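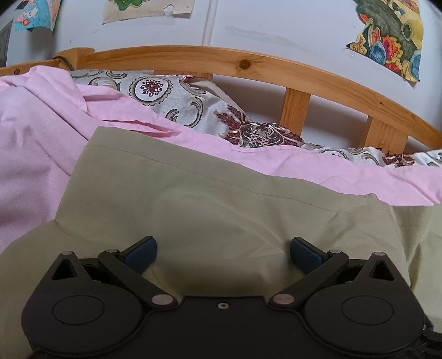 Clothes on the bed: folding and sorting at Tivari

Tivari is a small guest apartment with one closet and very little shelf space. Clothes get sorted on the bed before the cold weather, and whatever won't be worn until June goes into storage bags. This page covers the larger pieces. Posted 2023-11-10.

Khaki fabric with a stitched hem, spread over the pink bedding. Large flat pieces like this are smoothed by hand from the hem toward the middle. Small creases are left alone, but deep folds are opened out first or they set in over the winter.

The hooded jacket in mustard yellow, brown and cream, laid out with one sleeve stretched to the side. Jackets are folded with the front up: sleeves across the chest, hood down over them, then the bottom brought up to meet the collar.
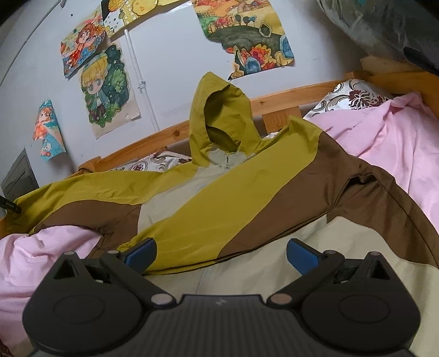
Should a jacket with a shiny synthetic shell be hung or folded?

Hang it if there is room, on a wide hanger with the zipper closed. Folding is fine for a few months as long as nothing heavy is stacked on top.

The storage bags are the Nukgate kind with a flat base, 77 cm long, and they slide under the bed with the handle facing out. Two jackets fill one bag. Thinner things go in the closet drawer, with the ones worn most often at the front.

The next gallery covers the linen shelf and the spare blankets.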